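9 min read
14 shares · 2 comments

4. Early dissolution and local turnout

4.1 Setting and data

The council of Grorneck was dissolved in July, nine months before its term was due to end. Under the town charter, a new vote must follow within ninety days of dissolution. The neighboring council of Javden served its full term and voted on the regular schedule. Both towns use the same ballot form and the same voter roll office, which makes them suitable for comparison.

We drew on two sources. The first is the marked voter roll for Grorneck, which shows who voted but not how. The second is a mail survey of registered voters in both towns, which produced 2822 usable replies. Replies were counted as usable if the respondent gave a home district and answered the turnout question. Another 175 were returned without a home district and were dropped from all tables.

4.2 Reasons for not voting

Of the usable replies, 478 came from people who said they had not voted in the most recent council election. Respondents could mark more than one reason. In Grorneck, the reason marked most often was that the date was announced too late to plan for. In Javden, it was lack of interest in the candidates. Few respondents in either town said that they had trouble finding the polling place.

The two Grorneck districts did not behave alike. Turnout in Grekar fell sharply against the previous election, while turnout in Đàm held steady. Grekar has more residents who work outside the town during the week, and its polling hours were shortened for the early vote. Đàm kept its usual hours, and its polling place stayed open until 9 p.m. We cannot separate the effect of the hours from the effect of commuting with the data we have.

Party lists were also shorter in the early election. Two groups that had held seats on the old council did not file in time, and their former supporters were more likely than others to report staying home.

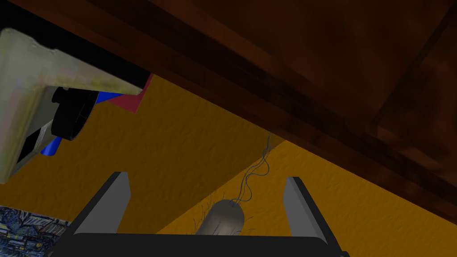 Figure 3. Interior view, rendered.

A further question asked whether the respondent thought the dissolution had been justified. Voters who said it had were only slightly more likely to take part than those who said it had not. The gap was larger among people under thirty, but that group is small in our survey and the result should be read with care. Opinion on the outgoing mayor was a stronger predictor of turnout in both districts, and we return to it in Section 5, where the survey answers are matched to the district results.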